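Week 5 notes: writing a scene in one room

Okay, so last week we let everybody wander all over the map, and I loved it, but I read 400 pages of people getting in and out of cars. This week you stay put! One room, two characters, no leaving until the scene is done.

Start with the furniture. I mean it. Before anyone opens their mouth, know what's on the table and who put it there. My own first try at this (years ago, very bad) had a man sit down twice without ever standing up.

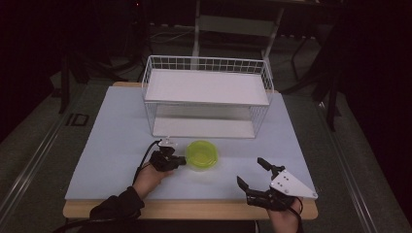

Page last changed: November 6, 2021

Our reading is the kitchen chapter from Amadi, the one where the sisters argue over the house in Bramau and never once say the word "house." Look at how often a bowl or a shelf comes up while they're dodging each other. The older one keeps tidying. She's losing the argument and she knows it, and all we get is her hands moving dishes around.

Try this before class: take a fight you've had, give it to two strangers, and let them talk only about dinner. Keep it under 2000 words. Olumide Adeyemi did his in 1332 last term and it was plenty, so don't pad.

A few of you asked about adverbs. Use them! Just read the line out loud first, and if you trip on it, cut something.

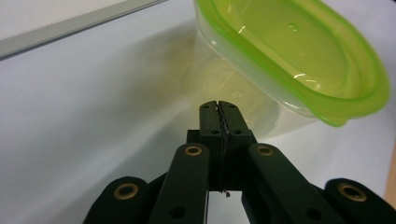 Rellbridge Department of English and Creative Writing

For the draft itself, double spaced, name on every page, uploaded to Eduso before we meet. I don't mind typos at this stage, but I do mind a scene that ends with somebody waking up. Pick a partner to swap with and write them a real note, a full paragraph at least. "Nice job" doesn't count.

The longer story is still due in December. Bring the Amadi with you next time, we're going back to page 5.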